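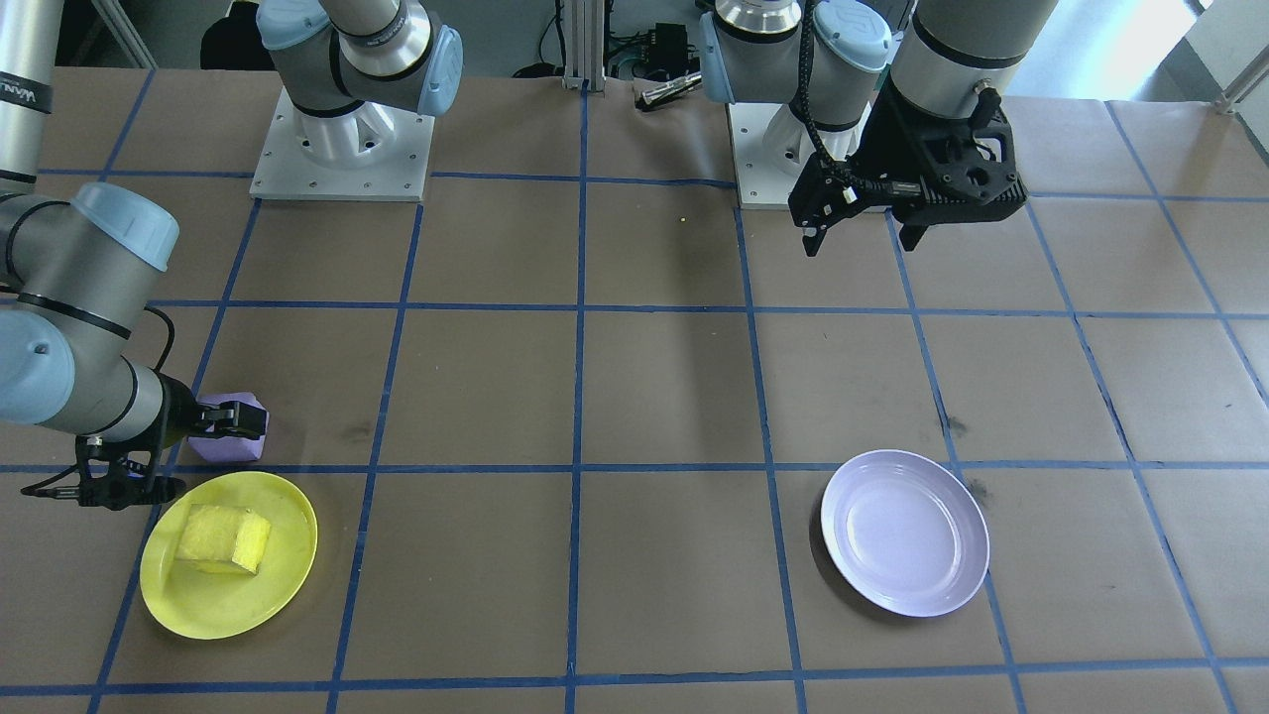

How Chinese Characters Are Built
Mustero Young Readers' Library, Language Series

Chinese is written with characters. A character usually stands for one syllable, and most characters also carry a meaning of their own. A reader needs to know thousands of them, but they are made from a much smaller set of parts that appear again and again.

Characters that began as pictures

Some of the oldest characters started as simple drawings. The character 山 means "mountain," and its three upright lines were once three peaks. The character 木 means "tree." Over many centuries the drawings became straighter and plainer, and today a reader may have to be told what the picture was.

Characters that join meanings

Two or more parts can be put together to make a new idea. Two trees side by side, 林, mean "woods." Three trees, 森, suggest a place thick with trees.

Characters that join meaning and sound

Most characters belong to this group. One part gives a hint about the meaning — the other gives a hint about the sound.
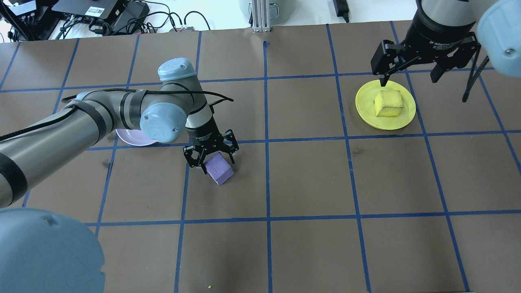 Take the character 妈, which means "mom" and is said mā. The left side, 女, means "woman." The right side, 马, means "horse" and is said mǎ. Mothers and horses have no connection in meaning. The horse is used only for its sound, and even then the tone of voice is different.

Sound hints are not always reliable. Spoken Chinese has changed a great deal over time, so a part that once matched the sound well may now match it poorly.

Looking up a character

Many Chinese dictionaries sort characters by a part called the radical. To find 林, a reader turns to the section for 木 and then counts the strokes that are left over. There are four.

Try it yourself

The part 氵 is a short form of 水, "water." Find it in each of these characters: 河 (river), 海 (sea), 洗 (to wash). Then copy each one slowly, working from left to right.

Words to know

Radical: the part used to sort a character in a dictionary.
Stroke: one line or dot, made without lifting the pen.
Tone: the rise or fall of the voice in a syllable.

Page reviewed 21/07/2020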